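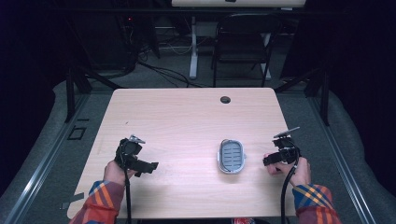 September, open day notes, written up after tea

Right, getting this down before I forget it all. I said I'd do the write-up for both of us, Xuelian, as you were stuck on the front desk and missed nearly everything.

Doors at two. We'd planned three stations: the arm replaying yesterday's policy, the hand-held gripper table, and Wayne's poster corner. The arm was the big draw on paper and the gripper table was the one people wouldn't leave! I'd put it down as a ten-minute stop and by half past two there was a queue back to the door.

What seems to work is that a visitor can have a go straight away. Sit down, one gripper in each hand, do something with the soap dish, stand up again. Junhao did the first few demos himself and kept the talk very short, which I'd copy next time. He said "your hands are the robot for a minute" and that was pretty much the whole introduction. Much better than my version, which had a bit about kinematics in it and lost a family of four.

Stuff that came up at the table:

- Everyone squeezes too hard at first. Same as us in week one. Shiela started telling people to hold it like a full paper cup and that sorted most of them out.
- Left hand is the problem hand. People forget it's there, drive everything with the right, then the left comes wandering in late. Worth thinking about for the new starters too.
- The dish is a good object. You've got the shiny rim and the slotted blue insert, so there's a question to ask straight off (do you pick up the whole thing or lift the insert out?) and people argue about it. One lad wanted to know if the robot would find the slots easier or harder than he did. I said harder, then Victor said easier, so we weren't much help to him.
- Cables. We need them longer or lighter. They come off the grippers and go down over the near edge, and you do feel them pulling when you reach. Two visitors brought it up without being asked. I've stopped noticing, so that was useful.
- The tape on the left edge of the table is peeling over the side again. Will redo.

Recording: we left it running with permission slips signed at the door (thanks Xuelian). The tally says 44 episodes, of which Victor reckons 23 are worth keeping. I'd have guessed fewer. A lot of the rest are people putting the grippers down mid-go to ask something, and I'm happy to lose those. I want to tag the keepers as "visitor" so they don't get mixed in with the trained operators, at least until somebody has looked at how different they are. Folder is dastine/openday, don't rename it please, the Luo script looks for that name.

The arm replay was fine. Ran it off the Grulier build, not the new one — Wayne's call and the right one, I think, as the new one still does that little shudder on release. It got a round of applause for putting a sponge down, which made my afternoon. The chap from Prostix stayed at the arm for ages and asked Wayne good questions about wear on the jaws. We don't have a proper answer. We swap the pads when they look bad. He's going to send over what they do, and I've said we'd try it on one pair.

Things I'd change:

Put the gripper table further from the arm. People watching one were standing in the way of the other, and it gets noisy. Have two people on the table, one talking and one resetting the dish, because doing both is exhausting (I did it from three till four and had no voice left). Bring a second object for small kids, something chunky. And a printed sheet for folk to take away, as I drew the same sketch of the left and right grippers on the back of people's programmes over and over.

Also the lights. Nice and bright on the table and gloomy everywhere else, which is what we want for recording but it felt a bit like a seance for the visitors. Shiela suggests a lamp by the door. Cheap, so yes.

The 222 badges we ordered were far too many. Box is under my desk if anyone wants one, or thirty.

To do:

- retape table edge (me)
- ask about longer cables (Junhao)
- go through the keepers and tag them (Victor, me if he's busy)
- chase Prostix chap about the pads (Wayne)
- wipe down both grippers before next session, they've had a lot of hands on them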